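Cedent Messenger 61: contact list moved behind the Updates tab, any way to revert?
Board index > Clients > Android

zadow_user
After the May update the app opens on Updates instead of Chats. The old setting was under Display > Start screen. It's gone from my build. I've cleared the cache and signed out and in again. Same result on a second phone.

plinth44
Removed in 61. The start screen is now set by the server per account. Clearing data does nothing for it.

mkr_dell
It isn't fully server side. If you long press the Chats icon you get "Open here first". It survives a restart for me.

plinth44
It survives a restart but not a sync. Leave the phone on Wi-Fi overnight and check again. Mine was back on Updates by 7 a.m.

mkr_dell
Mine has held for two weeks. Are you on the beta channel?

plinth44
Stable. Same version string as everybody else in this thread, I assume.

zadow_user
Long press works here so far. Second question. Group announcements used to go out to 1,000 members and now I get "list too large" at 390. Is that tied to the same update?

Ratree Phromma
Separate change. Broadcast lists and groups were merged, and the merged type has a lower cap until every member is on the new client. Check Group info > Members > Pending. If there are old clients in there, the cap stays down.

zadow_user
Pending shows 2. Both are accounts that haven't signed in since last year.

Ratree Phromma
Remove them, wait for the group key to rotate, then send again. Rotation runs when the next message is posted, so post something short first.

hollis_j
Or move to Javico. No cap, no Updates tab, and the export file is readable text.

plinth44
Javico has no read receipts in groups and drops attachments on slow links. I wouldn't call it a replacement.

hollis_j
It dropped attachments in the old client. The upload code was rewritten.

plinth44
I tested it last month. A 30 second voice note failed on mobile data and the retry button did nothing.

Raelene Ruawai
We run both. Cedent for the staff group, Javico for the on-call group. Attachments go through on Javico if auto-compress is off. With it on, I see the same failures plinth44 does.

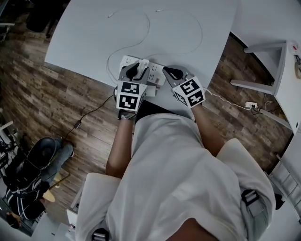 Chiang Devices Group, Bench Team
Raelene Ruawai | Member | Replies by message preferred

zadow_user
Removed the two accounts and posted a test line. The announcement went out to the full list. Start screen is still on Chats.

plinth44
Check it after the next sync.

mkr_dell
Still on Chats here, for the record.

zadow_user
Synced at 6:40 this morning and it went back to Updates. Long press again fixed it. I'll leave the thread open in case someone finds the flag.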